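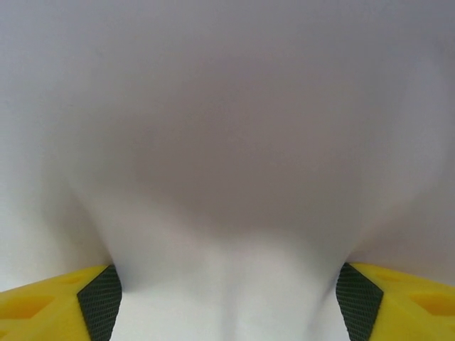

The shift at Clerley started at six, and by seven she had the gloves on and the arm following her.

The job was pillowcases. Pinch, lift, shake once, lay it down, smooth the hem. Probert wanted 2000 good runs before the machine was allowed to try one alone. The counter over her station said 1435.

She worked from a chair in the next room. When she closed her finger and thumb, the grip closed. On her screen there was mostly white, and she had learned to read it the way her mother read dough. A gray patch meant a hollow. A bright ridge meant there was something to take hold of.

"You're too slow on the pinch," the supervisor said behind her.

"It slips if I go fast."

"Renon does it in 26 seconds."

Renon was the other plant. She had never met anyone from there. She did the next one in 31 and he went away.

At lunch she asked the technician whether the arm learned everything she did or only the parts they wanted.

"Everything," he said. "If you hesitate, it hesitates."

She thought about that through the afternoon. Her mother had always run the back of her hand over a folded sheet before putting it on the shelf. It did nothing for the sheet. On run 1502 she did it too – one slow pass across the cloth – and then let go.

The supervisor didn't notice. She did it on every run after that.

In November they took the chair away and sent her to Skurulton to do towels. Before she left she stood at the glass. The arm pinched, lifted, shook once, laid the case down and smoothed the hem. It stopped for a moment. Then it went across the top again, slowly, and reached for the next one.

Last updated: February 13, 2021

Comments

The back of the hand got me. My grandmother did that with tablecloths.

I wanted more about Renon. Are they doing the same thing over there?

Used to work in a hotel laundry. 31 seconds is slow, sorry – good story though.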